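Hi Meinir,

Quick one on where the Fullport reading evenings have got to. We've had 176 people through the door so far, which beats the 150 we promised you, and I'm thrilled! The large-print books finally came (two boxes went to Cisternas by mistake -- long story) and they're going out fast.

Money is fine. We still have $200 left for snacks and printing.
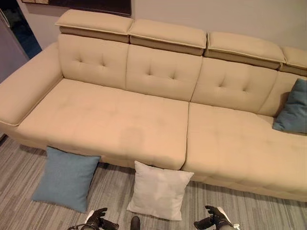

Our older readers keep asking for longer sessions, so from October I'd like to run to 9 p.m. That means thinking about comfort, and folding chairs won't do. A long cream sectional with padded headrests like this one would suit them nicely, though I'd want a washable throw over the seats -- pale fabric and cocoa, you know! I'll send prices next week.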